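Sewing room gallery: pouches, cases and other small bags

Posted June 29, 2021 by Hendrik Nkuna

Most of what gets made in the back room at Hemwood is small. We started with cushion covers and curtains, but the offcuts piled up and small bags were the obvious use for them. This page covers what came off the tables between March and now, along with notes on how each one was put together. The sizes are finished sizes. Where a pattern was changed from the printed sheet I have said so.

There is one picture on the page at present. The entries are in the order the pieces were finished, and I will add to the gallery as more photographs are sorted.

Xolani Visser did most of the cutting. I did most of the sewing, apart from the drawstring bags, which were shared out on a Saturday between whoever was in.

Drawstring bags

Plain cotton, French seams, one cord. These are the first thing we give anybody to sew because the seams are all straight. The channel at the top should be sewn before the side seam is closed, and a gap left for the cord. Two of the first batch had the channel sewn shut and had to be unpicked.

The cord is ordinary piping cord from the market. It frays at once when cut, so wrap it with tape first and cut through the tape. Knots hold better than beads.

Pencil rolls

Heavy cotton outside, thinner cotton inside, with slots for pencils and a tie at one end. The slots are stitched at 31 mm for felt pens, and that turned out too wide for ordinary pencils, which slide about. The later ones are narrower. If you want a roll for both, stitch half of it at each width.

The flap over the top is worth the extra fabric. Without it the pencils drop out when the roll is carried on its side.

Tool wrap

Made for Ngubane, the shoe repair place on the corner, from waxed canvas they gave us. Waxed canvas shows every needle hole, so pins are no use and the edges were held with clips. It was sewn with a size 18 needle and a long stitch. Our machine did not like four layers of it and the corners were finished by hand with an awl and linen thread.

They asked for another one with deeper pockets. That is cut but not sewn.

Lined pouches

The lined pouch is the pattern people ask about most, so this entry is longer than the others. It is a canvas pouch with a separate lining. There is a loop tab on one side which can be hung from a hook or clipped to a bag. The outside is a medium-weight canvas bought off the roll from Pomlow. The lining can be anything that presses flat.

Cut two outers and two linings, all the same size. Cut the lining a few millimetres narrower if your outer fabric is thick, otherwise it bunches up at the bottom. Cut the tab as one strip, fold both long edges to the middle, fold again and sew down both sides. Fold the strip into a loop and tack it to the side of one outer before anything else is joined. It is easy to forget, and putting it in afterwards means opening the seam.

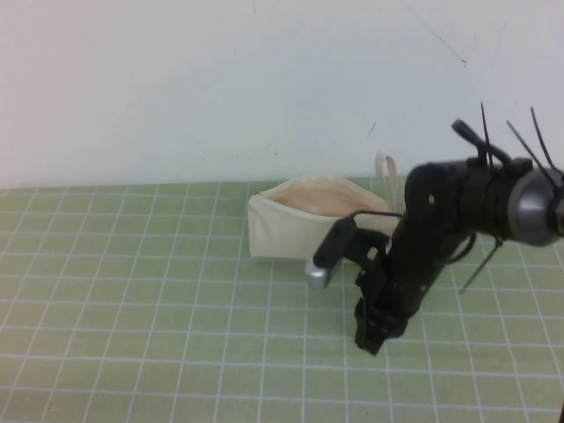

Sew the outer pieces together first, sides and base, and press the seams open as far as you can reach. The corners can be boxed or left square. Boxing gives a flat bottom and makes the pouch stand up better, but it takes some of the height, so add that back when you cut. Sew the lining in the same way, leaving a gap in the base big enough to get your hand through.

Put the outer inside the lining with right sides facing and sew around the top. Go slowly over the tab, where there are several layers. Turn the whole thing through the gap, close the gap by hand or machine, and push the lining down inside. Press the top edge before topstitching it. If the lining keeps rolling over to the outside, roll it back with your fingers a little at a time and press as you go.

Pale canvas marks easily. Wash your hands before you start and keep the marking pen for the lining side. We lost one good outer to a blue pen that was sold as washable and was not. Tailor's chalk in a pale colour is enough to see on canvas if you work near the window.

Glasses cases

The same construction as the lined pouch but long and narrow, with wadding between the two layers. The wadding is cut without seam allowance so that it stops short of the stitching. The first case was made with the wadding running into the seams and would not turn through properly.

Measure the glasses folded and add more than you think. A case that fits tightly when empty of wadding will be too small once it is in. Four of these went to the school fair and all four sold.

Zip purses

Short zips, cotton outers, scraps for lining. The zips came from a box of mixed colours and some were longer than needed. A nylon zip can be shortened by sewing across the teeth several times and cutting below the stitches. Metal ones cannot be done that way without pulling teeth off with pliers first, and I would leave those for something that fits them.

Leave the zip half open before sewing the final seam. If it is closed you cannot turn the purse the right way out.

Peg bag

A request from Xolani's mother, who wanted one to match the old one that had split. It was drawn around the old bag on newspaper and cut from striped ticking. The stripes run down the front and across the back, which was a mistake in the cutting, and she said to leave it. The top folds over a wooden coat hanger cut down at both ends and sanded.

The opening is bound with bias tape made from the same ticking. Bias tape cut from a stripe comes out with the stripes on the slant, and it looked good enough that we have used it on two aprons as well.

Bread bags

Linen, unlined, large enough for a long loaf. Wash the linen twice before cutting. The length of cloth we bought shrank far more in the first wash than in the second. All seams are enclosed so that threads do not end up on the bread. A wide hem at the top keeps the opening stiff enough to fold over.

Tote with a flat base

The biggest thing in the gallery. Heavy canvas, straps that run right down the sides and under the base, and a piece of stiff board inside a sleeve which can be taken out for washing. The straps are cotton webbing, 48 mm wide. It is used for carrying library books and has been loaded much more heavily than I would have advised, with no trouble so far at the seams.

The strap ends are sewn with a box and a cross through it. Use a strong polyester thread for these and ordinary thread for the rest.

Notes on fabric and thread

The natural canvas is from Pomlow and comes in two weights. We use the lighter one for pouches and the heavier one for totes. Shake it out and press it with plenty of steam before cutting, as the fold down the middle of the roll does not come out otherwise. It will soften with washing. If you want the pouch to keep its shape, spot clean it.

Thread is Vornon polyester in natural, bought on the large cones. It does for nearly everything pale. For topstitching that is meant to show, use a thicker thread on the top only and keep the normal thread in the bobbin. Test the tension on a folded scrap of the same cloth, since a single layer tells you very little.

Notes on cutting

All the flat pieces are cut with a rotary cutter and a steel rule. Change the blade when it starts skipping threads. A blunt one needs more pressure, and that is when the rule slips. For curves, such as the flap on the pencil roll, shears are easier.

Keep cutting mats out of the sun and away from the iron. Ours spent one afternoon by the window on a hot day and has had a slight rise in one corner ever since. Putting it under a stack of books for a week helped a little.

Card templates are kept in the blue folder by the door. Please put them back in it. The lined pouch template has been redrawn with the tab position marked on it, so throw away any copies that do not have the mark.

Still to be added

The second tool wrap, a set of napkins, and a needle case that Xolani is making from felt. The patchwork cushion is on hold until the right red turns up.

If you would like the measurements for anything on this page, ask at the front desk or leave a note in the folder with your name on it.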